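From the Student Desk: the meal card switch, and where we are now

Mar 2, 2018

Hi all,

Well, it has been a week! If you tried to buy lunch at Podance on Monday with the new campus card, you already know what I'm going to say. The readers at both registers went down a little before noon, the line went out past the mailboxes, and a lot of you ended up paying cash for food you had already paid for back in January. I was in that line too (grilled cheese, in case you're curious) and I heard plenty of opinions on the way to the front.

So I went and asked. Ravindra Khurana in Dining Services was nice enough to sit down with me for half an hour, and what he told me is that the old Aigner cards and the new Umatley ones were supposed to run side by side until spring break. The old ones got shut off early. When that happened, 537 accounts hadn't been moved over yet, and those are the people whose cards came up as zero balance. By the time I talked to him, all but 123 of them had been fixed.

If you are one of the 123, you should have an email with the subject line "Your dining balance." Please open it! It looks like junk, I know, and mine went straight to the spam folder. You have to click the link and confirm your student number before they can move the money. Angelica Cabanatuan at the card office says you can also walk in with a photo ID and she'll do it while you wait -- she's there every afternoon until 5, and on the day I stopped by there was no line at all.
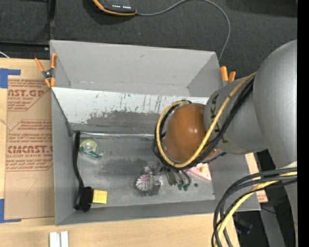
Now, the refunds. Anybody who paid cash or used their own debit card while the system was down can get that money back, and you don't need a receipt if it was under ten dollars. Over ten, you do. The form is on the dining page, under "Billing," then "Other," which is a silly place for it, and I've asked if it could be moved somewhere people would look. Refunds go onto your meal card and not into your bank account. I pushed on that one, mostly for the seniors who are leaving in a couple of months and don't want a pile of dining dollars, and Ravindra said he would take it to his boss. I'll let you know what comes back.

A few of you wrote to me about laundry, too. The machines in Skandov Hall are supposed to take the new card, and most of them do, but the 2 dryers by the back stairs still only read the old one. Peninah Lukumay, the hall director over there, has put in a work order. Until it gets done, use the other side of the room, and hang on to your old card for now even if it seems useless.

The open meeting about all of this is next Wednesday at 7 in the Skandov lounge. Marius Moldovan from student government is running it, and Madhu Kanaujia is collecting questions ahead of time for people who have class that night. Just drop yours in her mailbox or send it to me and I'll pass it along. I'm especially hoping to hear from students who work late shifts, as I gather the snack bar had its own problems with the readers and I haven't gotten the whole story on that yet.

More in the next issue. And do check your spam folder tonight, please!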